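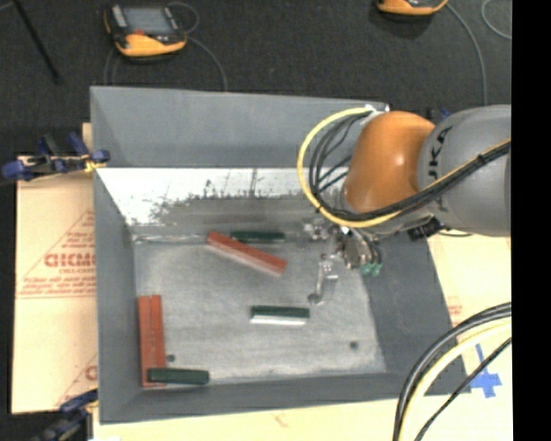
Automação de Processos II – Apontamentos da aula 7
Boas práticas em células robotizadas de recolha a partir de caixa
Docente: Brisa Pacheco
Laboratórios: Eliseo Mendoza

1. Âmbito

Estes apontamentos tratam da recolha de peças soltas dentro de uma caixa aberta, com braço robótico e garra. As regras servem para a célula do laboratório e para o relatório do segundo trabalho. A leitura de base continua a ser a ISO 10218, partes 1 e 2, e, para a apreciação do risco, a ISO 12100. Quem faltou à aula 6 deve rever primeiro a diferença entre paragem de emergência e paragem de proteção.

2. Fixação da caixa

A caixa é uma referência geométrica. Se ela se desloca, todos os pontos ensinados ficam errados, mesmo que o programa não tenha mudado. No trabalho usam-se grampos de aperto rápido no bordo da caixa, com as seguintes regras:

– O cabo do grampo fica virado para fora do volume de trabalho.
– Aperta-se até a caixa não ceder à mão. Um aperto excessivo deforma a parede.
– O grampo entra no modelo de colisão. Um grampo esquecido no modelo é a falha mais comum nos relatórios do ano passado.
– Cobrir a bancada com papel é aceitável, desde que o papel fique preso por baixo da caixa ou com fita nas pontas. Papel com folga altera a altura de apoio.

Marcas de fita na bancada só se retiram com autorização do responsável do laboratório. Podem ser referências de outro grupo.

3. Cabos e tubos

Os cabos que acompanham o braço precisam de folga para a rotação completa do punho. Uma folga grande demais acaba por prender no bordo da caixa. O percurso verifica-se com o robô em modo manual, a velocidade reduzida, levando cada eixo aos limites que o programa vai usar e não apenas à posição de repouso.

As abraçadeiras prendem o feixe ao cabo vizinho ou a um suporte próprio. Não se prende um feixe a dois elos diferentes sem deixar laço entre eles. Os tubos de ar da garra seguem o mesmo princípio e inspecionam-se nas ligações, onde a dobra é mais apertada.

Cabos no chão: ficam fora da zona de passagem e nunca por baixo da consola.

4. Consola de programação

A velocidade do ponto central da ferramenta em modo manual reduzido não ultrapassa 250 mm/s. Quem entra na célula leva a consola consigo. Havendo mais do que uma consola na sala, cada uma tem etiqueta com o nome do robô, e confirma-se a etiqueta antes de habilitar os acionamentos. Terminada a sessão, a consola volta ao suporte.

5. Peças dentro da caixa

Os blocos alongados são um bom caso de estudo por três razões práticas: encostam uns aos outros ao comprido, sobrepõem-se e ficam junto às paredes. Para cada situação há uma regra de prioridade:

a) Retirar primeiro a peça que está por cima de outra.
b) Depois, as peças isoladas no fundo livre.
c) Deixar para o fim as peças encostadas à parede ou lado a lado, que podem exigir um movimento de afastamento antes da preensão.

A cor ajuda a separar peças na imagem, mas não indica qual está por cima. Essa informação tem de vir da profundidade ou do contorno. Um fundo riscado ou com brilho junto às arestas também gera contornos falsos, e convém registar uma imagem da caixa vazia antes de afinar os limiares.

A descida termina com uma margem de 2 mm em relação ao fundo. Ao fim de 2 tentativas falhadas na mesma peça, o programa passa à seguinte e regista a ocorrência.

6. Entrega do trabalho

O relatório vale 70 % da nota e a demonstração 30 %. O relatório inclui a apreciação do risco, o esquema da célula com os grampos cotados e o registo das falhas de preensão. Os grupos de Ok-hee Tak e Braulio Zepeda usam a célula Ralosero; os restantes ficam na célula Montes.

A entrega é em outubro, na plataforma da disciplina, em PDF. Dúvidas sobre marcação da célula: Eliseo Mendoza, no laboratório, a partir das 14h.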